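**Gripper loses the yellow cloth mid-wipe** (Warton cell, status: open, fix looks good!)

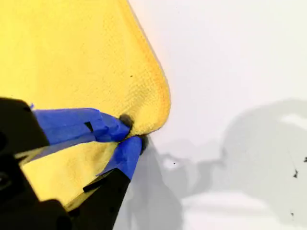

### What went wrong

The arm picks up the microfiber cloth fine, starts the wall pass, and then the fold slides out from between the tips. The gripper still reports "holding" and the arm happily wipes the wall with two bare fingertips. On Tuesday it did this 12 times in 60 passes. Great fault to chase, by the way. I've been having a blast with it.

### Log (Anas Fawzy)

- Swapped in a fresh cloth. Same drops.
- Raised the grip force two steps. Fewer drops, but the fingers started to flex, so I put it back.
- Checked the blue tape on both fingers. The upper one has several layers with ridges in it. Radwa spotted that the jaws hit their closed limit early when the tape bunches up, so the pads never get full squeeze. Lovely catch!
- Peeled and rewrapped both fingers in a single flat layer, well back from the black pads. Re-zeroed the jaws.
- Ran 60 more passes: 2 drops. Huge jump!

### Still to do

1. Fix the false "holding" signal. Morsy (our control script) only looks at the jaw position at pickup. It needs to keep checking through the whole pass and stop the arm if the gap changes.
2. Try a deeper pinch, 9 mm in from the hem.
3. Radwa Abdel Rahman to ask Jisterstead whether their cell tapes the fingers the same way.

Please keep the wall pass at slow speed until item 1 is in.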